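Progress report, second period, through September

Submitted by Prosum to the Fito Fund under the small generator waste grant

**Where things stand**

The grant pays for the collection and proper disposal of household and small-shop hazardous waste in the Chacko valley, and for repairs to the transfer building at Skolent. Collection is on schedule. The building repairs are six weeks behind. Spending is under budget for the period, mostly due to the late start on the floor.

**Collection**

We ran five drop-off days during the period and took in 900 containers of paint, solvent, pesticide and used oil. Latex paint was again the largest share by volume. We accept it dried out in the can, and most people now bring it that way, though the second drop-off day still produced a full pallet of liquid latex that had to be solidified on site. Absorbent for that job came out of the supplies line.

Small shops are a separate stream. At the close of the last report we had 70 signed up. The number now stands at 78, with the new ones mainly auto body and furniture refinishing. Each shop gets a scheduled pickup every other month and a labeled drum on loan. Two shops were dropped from the route for a cycle after mixing chlorinated solvent into their used oil. Both have been retrained and are back on.

Home pickup for residents who can't drive to Skolent started in July. It is slower work than we planned for. The application assumed eight stops per truck per day and the crew has been making five. Much of the time goes to old garden chemicals with missing labels, which have to be tested or handled as unknowns before they can go on the truck. We have asked residents to list what they have when they call, and the lists are helping, but they are rarely complete.

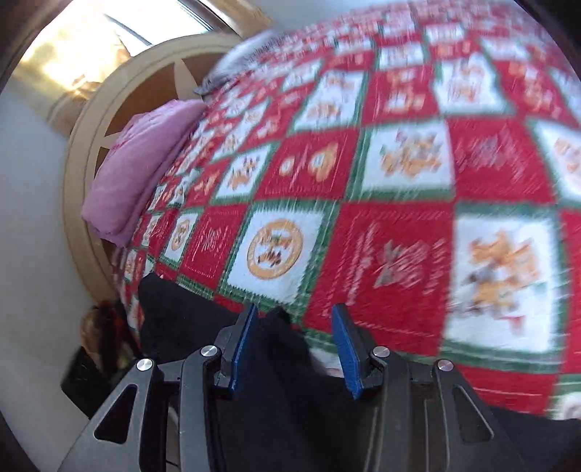 The crew now carries a second set of overpack drums so that a leaking container doesn't end the route for the day. This was a purchase of $185 per drum, taken from the equipment line with the approval you gave in August. We don't expect to need more this year.

Mercury items remain a small but steady part of home pickup. Thermometers and old thermostats are packed in sealed pails and stored in the locked cabinet at Skolent. The pails are shipped when full, and the first shipment should go out before the end of the next period.

**Transfer building**

The roof patch and the new exhaust fan are finished and have been inspected. The fan was wired to run whenever the bulking room lights are on, as the fire marshal requested.

The floor is the problem. When the contractor ground off the old coating in the bulking room, the slab underneath was cracked along the drain. The cracks have to be routed and filled before the chemical-resistant coating goes down, and the filler needs to cure. The contractor also had to reorder the coating after the first delivery arrived with the wrong hardener. We have been bulking solvents outdoors under the canopy in the meantime, on portable containment, and only in dry weather. Four bulking sessions were moved because of rain.

The containment berm at the loading door was left out of the original drawings. It has been added, and the contractor has priced it within the contingency.

**Training and safety**

All crew members completed the annual eight-hour refresher. One new driver finished the longer initial course and is riding with an experienced driver until the supervised days are complete.

There was one reportable release, a little under two gallons of used oil from a drum tipped by the lift gate at a body shop. It stayed on the pavement and was picked up with pads. We have since changed the lift gate procedure so that drums are strapped before the gate moves. There were no injuries. The eyewash station in the receiving area failed its weekly check in August and was out of service for three days. A portable unit was set up there until the valve was replaced.

**Budget notes**

- Personnel: on budget.
- Disposal fees: slightly over. The price per drum for flammable liquids went up in July.
- Equipment: on budget after the overpack purchase.
- Building: well under, pending the floor.
- Outreach: under. The second mailing has been held until the winter schedule is set.

We would like to move part of the unspent outreach money to disposal fees. A revised budget sheet is attached for your review. If the change isn't approved, we would close the last drop-off day of the year to paint and take only the other categories.

**Next period**

1. Finish the bulking room floor and move solvent work back indoors.
2. Hold three drop-off days, one of them at the county garage on the east side.
3. Ship the mercury pails.
4. Send the winter schedule to residents and shops.
5. Review the home pickup route and reset the daily target.

The disposal manifests for the period are on file at the Skolent office, and copies can be sent on request. The next report will include the final inspection of the floor, along with the stop-by-stop log for home pickup that you asked for.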